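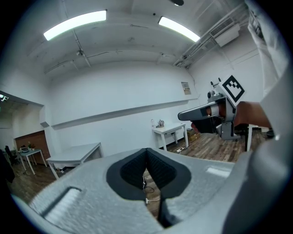
4. Results

4.1 What visitors bought and carried home

We asked 300 overnight visitors to Clustthorpe to list every item they had bought during their stay and meant to take home. Interviews were held at the railway station and at the coach stop on Bronderis Street, mostly in the late morning, when people were leaving. Day trippers were left out, as were visitors staying with family. Of those approached, 200 gave a full list with prices. The rest gave a partial list or could not remember what they had paid, and their answers are used only in section 4.3.

Food was the most common purchase. Smoked cheese, oatcakes and jars of pickled plums came up again and again, usually bought on the last day and often from the shop nearest the lodging. Pottery came second by number of buyers but first by money spent. Textiles were bought by fewer people than the shopkeepers had led us to expect. Several visitors said that they liked the blankets but had no room in their luggage, and one had gone back to the shop twice before deciding against it.

Luggage limits came up in a large share of the interviews. Visitors who had travelled by air tended to choose flat or soft goods, such as tea towels, prints and scarves. Those who had come by car bought the heavy things, among them a garden urn and a set of kitchen scales. This agrees with Halliday's earlier work on the Cairns weekend market, although her sample was made up mainly of campers and the prices there were lower.

Figure 2. Share of total spending by type of goods and by means of travel. Partial lists not included.

4.2 Local origin

We then checked where the goods had been made. Menzies and Qian visited each shop named in the lists and asked the owner or a member of staff. In most cases the answer was given freely. At Florkitz, the largest gift shop on the harbour, staff were able to show us supplier invoices for the whole of April, and these were used to settle doubtful cases.

Visitors were good at judging the origin of food and poor at judging the origin of everything else. Mugs bearing a drawing of the harbour were nearly always taken to be local work, whether or not they were. Plain mugs from the pottery up the hill were often taken to be imported. Price had little effect on these guesses. A handwritten label had a strong one, and we return to this in section 5.

Tolentino repeated the origin questions on a Thursday with 30 visitors who had not taken part in the main survey. The pattern was the same, though this group was older and had spent more on textiles. Pētersons coded both sets of answers without knowing which group they came from.

Last updated: April
Shares 30 | Comments 2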